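Filed under: Home, Small Spaces, Grumbling

I have never trusted orange furniture. Marjorie Naylor, whose opinion I asked for and then argued with, swore an orange sofa would "lift" the room. White walls, gray marble-patterned floor -- it could take it, she said. I gave it 7 days before I was sick of it.

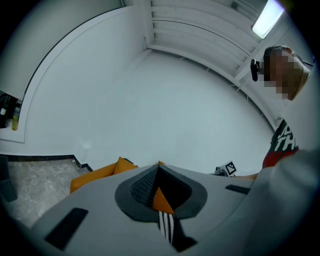

My complaint with decorating advice is that it always stops at the big piece. Fine, you have your bold sofa. Then what? The advice I read went straight to "add texture," and I assumed that was code for spending another 200 dollars. I bought a striped woven throw for 50 instead, black and white, and put it over the seat mostly to calm things down. It did calm them down, I'll give it that much. Whether it stays put when people sit on it is a separate matter.
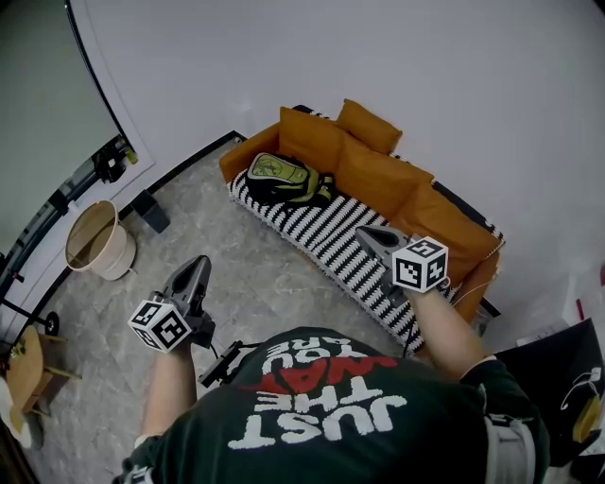 The cushions I'm less sure of. Orange on orange seems like giving up, and they take space I'd like to sit in. Marjorie says wait until November, when the light is poor and I'll be glad of the color. Maybe. I notice she has a beige sofa.

The round side table I have no quarrel with. Pale wooden top, white base, holds a cup. Backpacks are supposed to go in the hall, by the way, and I've stopped believing that a hook will change where anyone drops one. I still might put up the hook.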